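Search this site Enter keywords Go

The Second Life of the Office Building

When the Okberg district lost its largest tenant, the city was left with a 14-story building that had been designed for a single purpose. The floors were deep, the windows did not open, and the elevators had been timed for a workforce that arrived at eight and left at five. For two years the building stood mostly dark. It now holds 50 leases, the smallest of them for a single room.

The change was managed by the Rusen Property Trust, which took over the site with a plan to divide it into small units for short terms. The Trust had considered housing. Its study found that too many of the proposed apartments would have had no direct daylight, and the cost of cutting a light well through the center of the structure could not be recovered. Small workrooms did not face the same difficulty. Tenants could accept an interior room if the rent reflected it.

"The question we are asked most often concerns the rent," said Dinesh Rana, who directs leasing for the Trust. "The question that decides whether a tenant stays is usually the freight elevator."

The original building had one freight car, reached through a narrow corridor behind the mailroom. The corridor was widened in the first phase of work, and a booking system was introduced in May. Tenants reserve the car in half-hour periods. Friday afternoons remain the most heavily requested, and the Trust has set aside the last period of the day for deliveries that could not be scheduled in advance.

Electrical service required more attention. Each floor had been supplied for desk lamps, telephones and copying machines, with a single panel at the east end. New panels were installed at both ends of every floor, and each unit is now metered separately. Svend Egilsson, the engineer responsible for the work, recommended that the old floor boxes be kept where they were sound. Of the 317 boxes inspected, most were returned to service with new covers.

Noise has been the subject of the greatest number of complaints. The partitions first installed ended at the suspended ceiling, and sound passed freely above them. On the lower floors they have been extended to the slab. The upper floors will follow as leases come up for renewal, and tenants there currently observe quiet hours in the morning.

The ground floor was treated differently. The former lobby, named for the Mishra family who gave the land, is open to the public on weekdays and contains a café, a post counter and seating. Neighboring residents, who had little reason to enter the building in the past, now use it as a covered route between the bus stop and the market.

The Trust expects to complete the remaining partitions within the current lease cycle. Applications for units on the upper floors are accepted throughout the year, and a waiting list is kept for rooms with exterior windows.
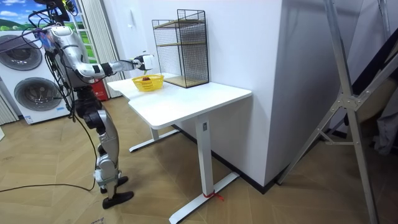
Applicants for interior rooms are generally offered a viewing first, and may remain on the list for a window after they have signed.

Contact Us | Copyright Raresent Magazine. All rights reserved. | Back to top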